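Binel (software)

Binel is a grasp planning and control package for two-jaw grippers, first written by Signe Magnusson and Sølve Fjeld in Iddale.

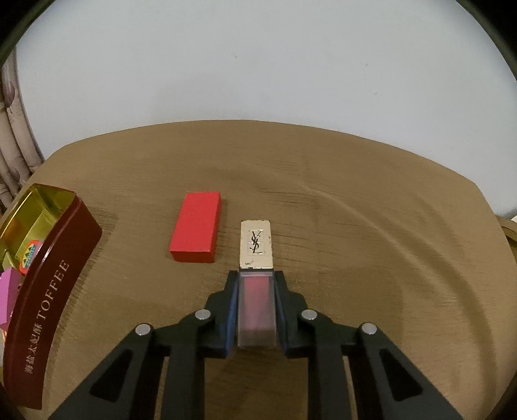
A cosmetic tube held between the blue pads of a hand-held gripper.

The planner scores up to 300 candidate grasps for each object and passes the best one to a control loop running at 66 Hz. Slim, clear-walled items are treated as a separate class - their edges are often lost in depth data - and are located from colour images alone. Version 37, released on 27 December 2018, added a replay tool for checking recorded grasps step by step. Its test set holds 534 recordings.

See also: Madivville planner, Oh (scripting tool)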